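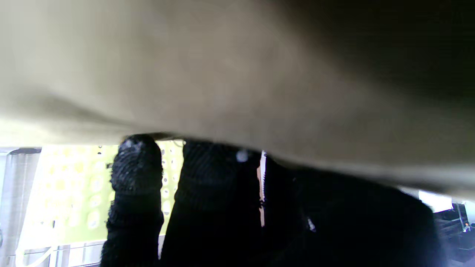

Section 4: Getting the covers on

By now you should have your Kivdale cushion set unpacked and the inserts fluffed up, so let's get them dressed. I've fitted far too many of these, and the bit that catches people out is the size of the cover, which is meant to be a little smaller than the insert (that's what gives you a nice full cushion!). Before you start, have a feel along the edges of the cloth. When a plain beige fabric is bunched or folded over itself, the edge goes thick and rounded, and it's easy to mistake that for a seam. Smooth it out first and find the real one.

1. Open the zip all the way. I know, I always try to get away with halfway too.

2. Turn the cover inside out and put both hands in, one in each far corner.

3. Take hold of two corners of the insert through the cloth, then roll the cover back over the top of it.

4. Ease the rest down a bit at a time, swapping sides as you go.

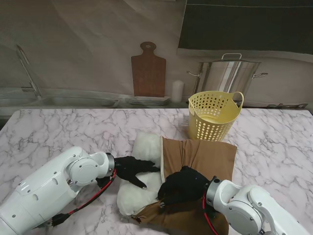 Inserts need a bit of bullying at this stage. Squash out as much air as you can before you tug the cloth any further - it makes the last stretch so much easier. I like one hand spread out flat on the white pillow and the other gripping the brown cover, on a smooth tabletop if you've got one going spare. A bed works, but you'll sink into it and lose your grip.

5. Push the last two corners in with your fingertips and tuck the label inside.

6. Hold the zip edges together and close it slowly, keeping the filling back with your thumb.

Caution: don't use scissors or a knife to poke the corners out. My friend Bernadette did that with a Fasinel cover and went straight through it.

Note: if the zip won't close, check the sizes. The 50 cm cover goes with the 50 cm insert in our set, and a bigger one will only strain the stitching.

Washing is in section 9.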